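Linen notebook, December, started 4:15 pm

8 shares | 1 comment

Pleats again! I know the last entry ended with me swearing I'd moved on to the washcloth pockets, but Olga Barros read it and asked (very reasonably) how anyone was supposed to teach the fan when my notes for it were two lines and a coffee ring. So this is the fan, written up properly, with the wrong turns left in.

Quick reminder for whoever picks this up cold. The fan is the one that goes on the guest beds at Pestska: a big towel pleated down its length, pinched in half and tied low so the top opens out. We've got it working on the thin white cotton ones from Patico, which pleat if you so much as look at them sternly. The orange terry is another animal. It's loopy and thick and it springs – you lay down a nice sharp fold, turn to get the next one, and the first has puffed up like bread.

Laundry side first, as it matters more than I wanted it to. Washed at 60, spun at 1000, line dried the first time and tumbled the second. Line dried is better for pleating, I think. The tumbled one was lovely and soft and would not hold an edge for love or money. Kyung-tae Jin says a tumble and then a good hard press with the flat of the hand would get us the same thing. Maybe! I haven't tried it his way yet, so it goes on the list.

Where to start the pleats. I've always started from one long edge and worked across, accordion style, and on thin cloth that's fine. On terry, any little slant in the first fold gets worse with every one after it, and by the far side I had something closer to a slice of pizza. Olga's idea was to start in the middle and gather toward it from both sides, keeping the stack narrow and leaving the rest of the cloth spread out flat until you need it.
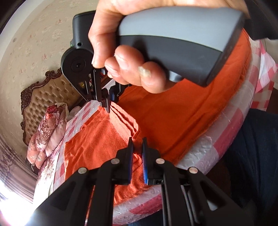 Orange cloth, pleats gathered in the middle.

I like this a lot more than I expected to. You can see straight away if the stack is wandering, and it's much less of a job to let one fold out and do it over than it was when I had the whole towel rolled up under my forearm. The spread-out part does want to creep in, so I smooth it back every couple of folds.

Things I scribbled on the back of my hand and am copying down before I wash it:

- make the first fold by lifting, then laying down. Dragging it pulls the loops and the fold comes out lumpy
- far end first, near end second. I did it the other way for ages and kept having to walk around
- hems go on top of each other, as close as they'll sit. The hem is thicker than everything else and if it lands in the middle of a pleat you get a hump
- press, count to 8, let go slowly. I used to count to three and it really isn't long enough

On pleat width, I tried narrow (looks fancy, pops open), wide (sits nicely, looks like a folded towel, so what was the point) and something in between that I measured against my own two fingers. In between it is. I should cut a card strip so that other people's fingers can be other sizes.

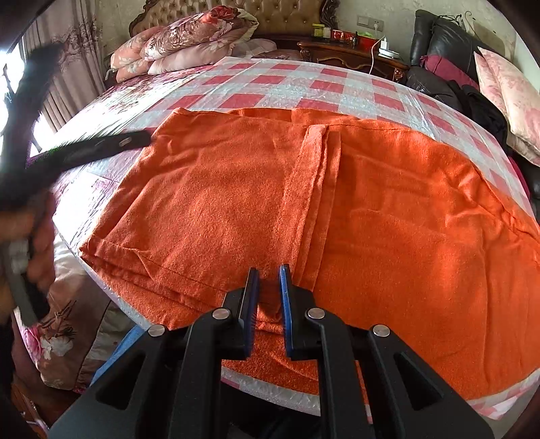 Then there's the question of doing it on the bed at all. Kyung-tae is firmly against – he says a mattress gives under your hands and every press loses half its push, and he's right about that. But the housekeeping staff are going to be making these in the bedrooms, with a trolley parked in the hall and no spare surface, so I'd like the instructions to work on a bed. The shiny quilt makes it harder too, with the terry sliding on it whenever you pull toward yourself. Olga suggests putting a plain sheet underneath. I'd try a tea towel first, as there's always one on the trolley. Smoothing away from you helps as well, and costs nothing.

The other bed problem is the side where the towel hangs down over the edge. The weight tugs at it. My fix is to shift the whole thing toward the headboard before starting, and I forget every single time.

Tying: not sorted. Ribbon slips on terry. The flat cotton tape from Abubakari grips better but looks like something off a parcel. I've asked for 40 lengths of the soft cord, in cream, so we can at least argue over real ones.

To do:
- Kyung-tae's tumble-and-press version, same orange terry
- card strip for pleat width
- tea towel on quilt
- find out if Atness do this towel in a bath sheet, Olga wants a bigger fan for the front room
- washcloth pockets (yes, yes)

Stopped at 6. Kettle needs descaling.

1 comment
Olga B.: sheet, not tea towel. A tea towel bunches up. Try both and write down which one I was right about.

Linen notebook | Contact the workshop | Back to top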